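Golora Shape Sorter, Green Block Version: Review After 7 Months

We bought the Golora sorter in October for the toddler room at a small home daycare. It replaced a Rarkent sorting bucket that had lost its lid and most of its triangles. I have now used the Golora nearly every weekday, with kids from 14 months up to just past three, and I think that is long enough to say what it does well and where it falls short.

The first thing you notice is that it doesn't slide. The Rarkent bucket was light enough that a child pushing a piece in at an angle would push the whole toy off the table. The Golora block stays where you set it on a table or a hard floor. On carpet it will still tip if someone leans on one end, but it takes some effort.

Color is plain. The body is green and the pieces are solid, with no decals or printed faces to peel off. After 7 months of daily washing the finish on ours has dulled a little on the corners and nowhere else. I wash it with dish soap and warm water and let it dry on a towel overnight. Golora says not to soak it, and I haven't.

The fit of the pieces is the part most people will want to know about. It is tighter than on cheaper sorters. The Pretorius travel sorter, which we also own, has openings so loose that the cylinder will drop through the square hole, and the younger ones figured that out in a day. On the Golora each piece goes where it should and does not go anywhere else. I tried all of them myself before giving it to the kids.

The downside of a tight fit is frustration. A child under 18 months usually can't line up a cube well enough to get it in without help. They get it over the right opening, it catches on a corner, and they hit it with a flat hand. If your child is that young I would put out only the cylinder for the first few weeks. It goes in no matter which way it is turned. Add the cube later, and leave the rest in a drawer.

Once they are two or so the tight fit becomes the reason to own it. They slow down. They turn the piece, look at it, turn it again. One of ours will sit with the cube for ten minutes after snack, which is longer than she sits with anything else in the room.
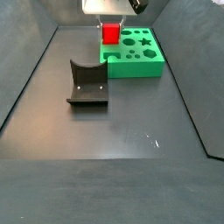

The red cube at the back edge of the green block.

Noise is about average for this kind of toy. Pieces clack against the block when they are dropped and there isn't much you can do about it. A thin place mat under the block helps. I would not hand it over during another child's nap.

Storage could be better. There is no bag and no strap, and the box it comes in won't survive a month of use. We keep everything in a Flaketti zip pouch that was bought for art supplies. It fits with room to spare.

I did have to deal with customer service. One piece in our first set had a rough spot along an edge, not a splinter, but enough that I noticed it with a thumb. I wrote to them on a Tuesday and a replacement came the following week. They did not ask for the old piece back. I sanded it and kept it as a spare, and we have needed it, as one cube spent most of the winter under a radiator cover.

Price is where I hesitate. You can get 2 of the Pretorius sorters for what this costs, and if all you need is something for the car or a grandparent's house, that is the one to get. For a room where several children use the same toy every day, the Golora is worth the difference. The Rarkent bucket was cheaper than both and I would not buy it again. The lid cracked at the hinge inside the first year and replacement lids are not sold.

The store page where I ordered shows 1,906 ratings, and a lot of the low ones complain that the pieces are hard to get in. I understand the complaint, but I think many of those buyers had a one-year-old. The age printed on the box is younger than I would go. Treat it as a toy for two and up and most of those problems go away.

Good points: stays put, accurate fit, easy to clean, quick replacement of a bad piece.

Bad points: price, no storage bag, too hard for the youngest kids it is sold for.

Would I buy it again? Yes, for the daycare. For one child at home I would wait for a sale.

Score: 84 out of 100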